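Part-Time Shuttle Driver, Rundinel Coaches, Walville

Rundinel Coaches is looking for a driver to take over our early hotel-to-airport run. The last driver held the job for years and has left us for a boat. We wish the boat well.

The vehicle is a 14-seat minibus with good heat, passable air conditioning and a sliding door that needs to be shut like you mean it. Passengers are mostly business travelers, wedding guests and people who booked the cheapest flight of the day and are just now finding out why it was cheap.

The Job

You'll start at the Walville depot at 4:15 a.m., pick up at the Clakuvitz Hotel and the Tripathi Inn, and drop everyone at Departures. Then you'll do it again the other way with whoever has landed. Most shifts are finished by 11. Weekdays only, apart from one Saturday a month, which you may swap if you can find a taker.

Between runs you'll fuel up, sweep out the granola and hand in whatever was left on the seats. Neck pillows go in the blue bin. The blue bin is full. Please start another bin.

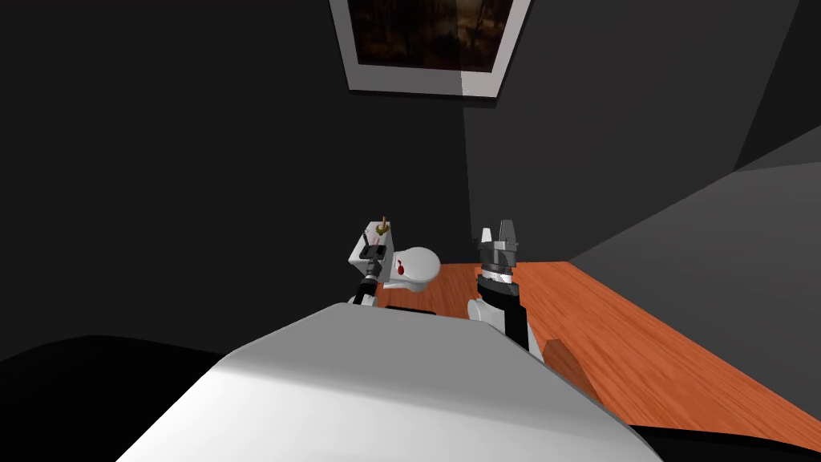

What You'll Need

A commercial license with passenger endorsement, or a permit and the will to finish the job. We pay the test fee if you pass and make sympathetic noises if you don't.

At least 2 years of paid driving. Delivery work counts, and so do school buses, which we regard as combat experience.

A clean enough record. One parking ticket is a misunderstanding. Nine is a hobby, and we'd want to talk about it.

The strength to lift suitcases that their owners describe as "pretty light."

A working alarm clock, and a backup for the alarm clock.

A feel for conversation. Some riders want to talk at 4:40 in the morning and most would rather not. You should be able to tell which is which from the way they get on.

What You'll Get

Hourly pay, discussed on the first call so neither of us wastes an afternoon. A $300 bonus after your first full winter. Paid training with a senior driver who has opinions about braking. Two jackets, one of which will fit. Tips are yours, including the foreign coins.

We've been on this route since 2000 and have never asked a driver to wear a hat. That policy is under review every spring, and so far the hats have lost.

How to Apply

Drop by the Walville depot any weekday after noon, or mail us a page about where you've driven and what you drove. Skip the cover letter about your passion for ground transportation. Bring your license and the names of two people who have ridden with you and would do it again.

Applications close at the end of May. The job starts as soon as the paperwork clears, and the office manager would like it known that she has been covering the 4:15 herself.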